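Notebook, June
Skonell trial, second session

Masanobu Okabe got the license sorted before lunch, so I finally had the whole afternoon with the Skonell package. For anyone picking this up cold: Skonell is the simulator Cinholm wants to sell us along with the Prenanum arm kit. The pitch is that you build and debug your pick routines in sim, then push the same script to the hardware. We have the trial for 20 days and I want a yes or no written down before it runs out.

Install

Painless this time. Last time I fought with the graphics driver for two hours (see my grumpy note on the whiteboard, please don't erase it yet). Today I wiped everything, used the installer Masanobu had put on the shared drive, and it came up on the first launch. It still wants to phone the license server every time you open a project, and if the network hiccups you get a blank window and no message at all. Wrote to Cinholm about that.

Loading the arm

The Prenanum model comes in through the parts menu. Joint limits load with it, which I was happy about, because with the Furukawa package we had to type them all in by hand and I got two of them backwards! Jogging the joints with the sliders feels smooth. The inverse solver is fine in the middle of the workspace and gets twitchy when the forearm is stretched way out. I had 8 test poses and it refused 2 of them. Both were far reaches, so maybe fair enough, but the error text just says "pose rejected" and I'd like to know which joint is complaining.

Clutter scenes

I spent most of my time on these. You pick a backdrop and a tabletop, scatter parts and save the lot as a starting state. I went with the garden at dusk and the checkered top, then parked the gripper low over the table, clear of the lettered block and the long zigzag board.

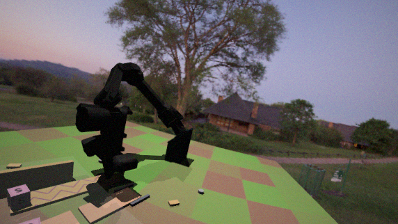

Things I liked

Saved states reload exactly. I reloaded the same one 5 times and the pieces came back to the same coordinates each time.
Scripts are plain text, so they'll go in our repo without any fuss.
The backdrop can be swapped without touching the table setup (good for vision tests, if we ever get to those).

Things that bugged me

The arm renders nearly black in the dusk light. I could hardly make out the housings, and judging the gripper's height over the table by eye was a pain. Try a daytime backdrop next time, or find out if there's a fill light hidden in a menu somewhere.
Small pieces are hard to select with the mouse. I kept grabbing the tabletop.
Undo doesn't cover object moves. Save often!!

Left to do

Run the pick script on the small yellow block and log the contact forces.
Ask Cinholm if the trial scenes carry over to a paid seat or if we have to export them first.
Masanobu wants the same layout rebuilt in the Furukawa package so we can compare load times. I said I'd do it if he types in the joint limits.

Stopped at 5:40. Project is saved in the trial folder under my initials, state name "dusk clutter".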